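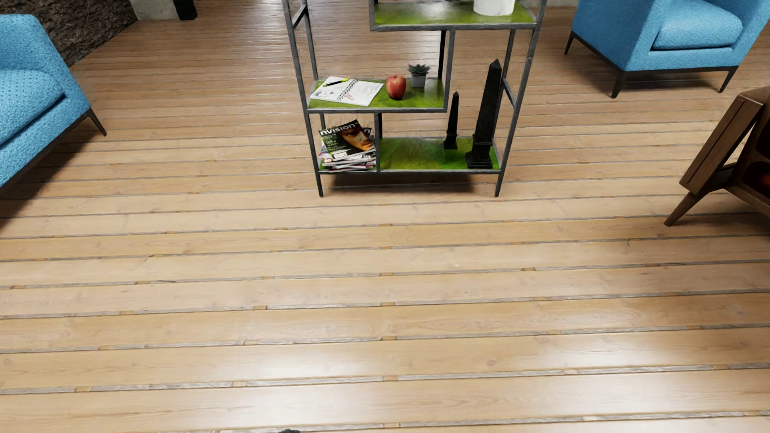 Section 4: Loading the Room and Taking Your First Look Around

By now you should have the Sindier simulator installed on your club laptop and your team name typed in on the welcome page. If either of those is still waiting to be done, please go back to Section 3 first and come find us again afterward. We'll still be right where you left us!

This section gets you as far as a working room and a robot that can look at a shelf. It can't pick anything up yet (that comes in Section 6, and we know it's hard to wait). Most teams get through it in one club meeting with time left over for snacks, and a few take two meetings, and both are perfectly fine.

Before you start

You will need the club laptop, its charger, a mouse with a wheel, and the blue team folder with your log sheets in it. The touchpad will do in a pinch, but moving the view around with a touchpad has made more than one of our students want to lie down on the carpet.

Please plug in the charger. The simulator is hungry, and a laptop running on battery will often slow itself down to save power, so that the robot moves in little jerks.

4.1 Loading the room

1. Open Sindier and choose Rooms from the menu on the left.

2. Scroll down to Room 71 and click it once. The practice rooms are in number order, but the list starts over at the top if you scroll too fast, so go gently.

3. Click Load and wait. The floor boards come in first, then the blue armchairs and the shelving unit, and the small things on the shelves fill in last. On our older laptops this takes roughly 80 seconds. Please don't click Load again while you wait, or you'll get a second copy of the room sitting right on top of the first one.

4. When the bar at the bottom turns solid, click Save As and give the room your team name, with no spaces in it. Every team works in its own copy.

Note: If the floor comes up plain gray with no wood grain, the surface pictures haven't loaded. Close the room, open Settings, turn Full Surfaces on, and load it again.

4.2 Pointing the view at the shelf

Your robot is called Chow in the program, and every team starts with the same one. The view you get in the Look window is Chow's view, so when you tilt it, you are tilting Chow's head.

1. Click the Look tab.

2. Hold down the right mouse button and drag slowly until the shelving unit is in the window. A steep downward angle works well for the lower shelves, even though you lose the top of the unit that way.

3. Let go of the button and count to two before you do anything else. The shadows and shine on the floor need a moment to settle, and a picture saved too early can come out grainy.

4. Press the space bar to save the view. It goes into your team's Views folder by itself.

5. Write the view number on your log sheet. Yes, on paper, with a pencil. Myfanwy Probert, who has run our Monday group for longer than she likes to admit, collects the sheets at the end of each meeting and really does read them.

Caution: Don't drag with the left mouse button in the Look tab. The left button moves furniture. If an armchair slides off somewhere, press Ctrl and Z together right away, before you save.

4.3 Naming what Chow can see

Chow doesn't know an apple from an armchair until you say so. In this part you draw a box around each thing and give it a name, and those names are what your program will use later on, so it's worth taking your time.

1. Open the view you saved and click Name Things.

2. Start with the red apple on the middle shelf. Draw your box snugly, touching the apple on all sides but leaving its shadow out. Type apple, all in small letters, and press Enter.

3. Do the potted succulent next. Put the leaves and the pot in the same box.

4. Now do the open notebook. The pen lying across the page gets a box of its own, inside the notebook's box, and the program is quite happy with that.

5. Move down to the bottom shelf and name the magazines. Treat the whole stack as one thing for now and call it magazines.

6. Finish with the two black obelisks. Call them obelisk_small and obelisk_large. The line between the words is the underscore, which you get by holding Shift and pressing the minus key.

7. Click Check Names. Anything with a spelling the program doesn't know will blink yellow.

Note: If a thing is only partly in view, as the white container on the upper shelf may be, you can leave it for another view. Tilt Chow's head up a little, save again, and name it there.

Note for helpers: students will ask whether they may call the apple something silly. They may, as long as everybody on the team types it the same way every time. Meinir Gwilliam's team in July had an apple called Gerald and did very well with him.

4.4 Saving and shutting down

1. Click Save Room, and wait for the small check mark.

2. Copy your team's folder to the Zornell drive, which shows up on the desktop as a green square. If you can't see the square, the laptop isn't on the Borkovgate club network. Ask a helper to connect it for you.

3. Close Sindier before you close the lid - the program doesn't like being put to sleep, and it may ask you to load the room all over again next time.

4. Put the laptop back in its slot in the cart, with the charger plugged in.

When your sheet has been handed in, you're ready for Section 5, where Chow learns to drive up to the shelf without bumping into the chairs.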